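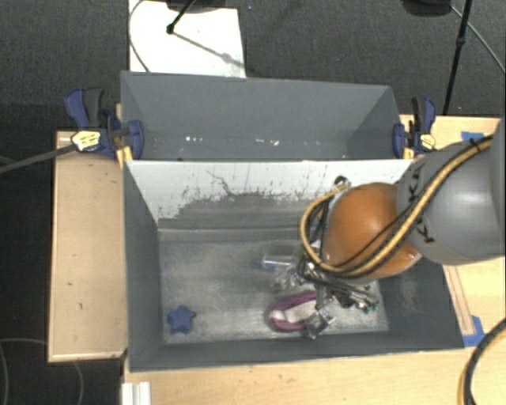
Hoi-yan Leung

Servicio de préstamo entre bibliotecas: cambios a partir de abril

La Red de Bibliotecas de Sotomayor pondrá en marcha en abril un nuevo reglamento de préstamo interbibliotecario, aprobado por la dirección tras la consulta realizada entre las tres sedes. El texto sustituye a las normas provisionales que venían aplicándose desde la incorporación de la sede de Hatance y unifica plazos, límites y procedimientos que hasta ahora variaban según el mostrador en el que se presentara la solicitud.

El cambio principal afecta al número de obras que cada persona usuaria puede pedir a otra sede. Hasta la fecha, la sede central admitía solicitudes sin límite, mientras que Drostarell y Hatance aplicaban un máximo de 2 títulos simultáneos. Con el nuevo reglamento, el máximo será de 3 títulos en todas las sedes. Las obras en varios volúmenes se considerarán un único título cuando figuren en el catálogo bajo un mismo registro; en caso contrario, cada volumen se computará por separado. El personal de mostrador podrá informar sobre este extremo antes de formalizar la petición.

El plazo de préstamo empezará a contar el día en que el ejemplar se retire del mostrador de destino, y no el día de su salida de la sede de origen. Esta modificación responde a una petición reiterada de las personas usuarias de Hatance, cuyos envíos pasan por la sede central antes de llegar a su destino. Los ejemplares permanecerán reservados durante una semana desde el envío del aviso. Transcurrido ese tiempo sin que hayan sido retirados, volverán a su sede de procedencia y la solicitud quedará anulada sin penalización.

Las solicitudes podrán presentarse en cualquier mostrador o a través del catálogo en línea Jitadance, que incorpora desde este mes un apartado específico para el préstamo entre sedes. Quienes ya dispongan de clave de acceso no tendrán que realizar ningún trámite adicional. Las personas que todavía utilicen el carné antiguo, sin código en el reverso, deberán renovarlo de forma presencial. La renovación es gratuita y se efectúa en el momento, previa presentación de un documento de identidad.

El transporte entre sedes se realizará los martes. Las peticiones recibidas antes del cierre del día anterior se incluirán en el envío de esa semana, siempre que el ejemplar se encuentre en la estantería; las restantes pasarán al envío siguiente. Se ruega tener en cuenta este calendario al solicitar lecturas para clubes, cursos o trabajos académicos con fecha de entrega.

Quedan excluidos del servicio los siguientes materiales:

Obras de referencia y diccionarios de consulta en sala
Números corrientes de publicaciones periódicas
Partituras manuscritas y documentación del archivo local
Ejemplares con signatura de fondo antiguo

La consulta del fondo antiguo seguirá efectuándose en la sala de investigación de la sede central, con cita previa. La revisión de este fondo continúa en curso. Hasta el momento se han comprobado 3,499 registros, en los que se han corregido autorías, fechas de impresión y signaturas duplicadas. Mientras duren los trabajos, algunas obras pueden figurar en el catálogo como no disponibles aunque se encuentren en depósito – en esos casos conviene dirigirse directamente a la sala, donde se indicará si la consulta es posible.

En cuanto a los clubes de lectura, el reglamento recoge por primera vez un régimen propio. Cada club inscrito en la red podrá solicitar un lote de ejemplares de la misma obra, cuya custodia corresponderá a la persona coordinadora. Los lotes no se descontarán del límite individual de quienes participen en el club. La relación de títulos disponibles, con el número de ejemplares de cada lote, puede consultarse en los mostradores y se actualizará cada trimestre.

El régimen de demoras también se simplifica. Desaparecen los recargos económicos que aplicaba la sede de Drostarell y se establece, con carácter general, la suspensión del préstamo durante un número de días igual al del retraso. La suspensión no afectará al acceso a las salas ni a la asistencia a actividades. En caso de pérdida o deterioro grave, la persona usuaria deberá reponer la obra en la misma edición o, si esta se encuentra agotada, en la que determine el área de colecciones.

Las solicitudes en trámite a la entrada en vigor del reglamento se regirán por las condiciones más favorables para la persona usuaria. Las suspensiones pendientes en Drostarell se revisarán de oficio, por lo que no es necesario presentar escrito alguno. El resultado se comunicará por el medio de contacto que conste en la ficha de cada titular – se recomienda comprobar que la dirección y el teléfono estén al día.

Para presentar el nuevo reglamento se celebrará una sesión informativa en el salón de actos de la sede central, con capacidad para 200 asistentes. La entrada será libre hasta completar el aforo. El día y la hora se anunciarán en los tablones de las tres sedes y en la portada de Jitadance.

El texto íntegro del reglamento está disponible en papel en todos los mostradores. Las observaciones sobre su aplicación pueden entregarse por escrito en cualquiera de las sedes, dirigidas al área de servicios al público.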